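Let the kids keep the messy kitchen

I run the after-school robot club at our library with Anitha Reddy, and every term we have the same row about simulators. A parent (lovely man, means well) asked me in the car park why we don't get the children building something with wheels. Isn't the screen stuff just a video game?

Well, a bit, yes! And I think that's fine. Our group spend their 70 minutes on a pretend arm over a pretend kitchen counter, trying to get it to pick things up, and they argue about it more fiercely than anything I ever did at school. Etornam Kwofie nearly fell out with Edem Yakubu over whether you should come at a fork from straight above or turn the wrist first. They're 12. I was thrilled.

What does bother me is the push to tidy it all up. The Nokska challenge, which we enter every year, has a beginner level with one grey cube on one grey table, and people keep telling me to start there. We tried it. Half the club had wandered off to the biscuits by quarter past four. Give them a counter with a toaster and a great slab of watermelon on it and they stay put, because now there's something to knock into, and somebody always wants to know if it could lift the melon (go on then, try it).

I'd like real arms too, obviously. I'd like 30 of them and a bigger room. Until then I'll be defending the silly kitchen, and if Nokska want to hear from me about that cube, they have my email.

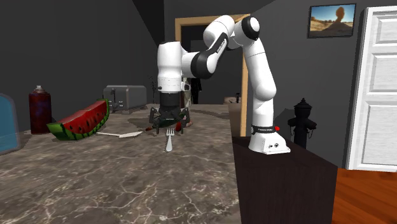

Stostimier, November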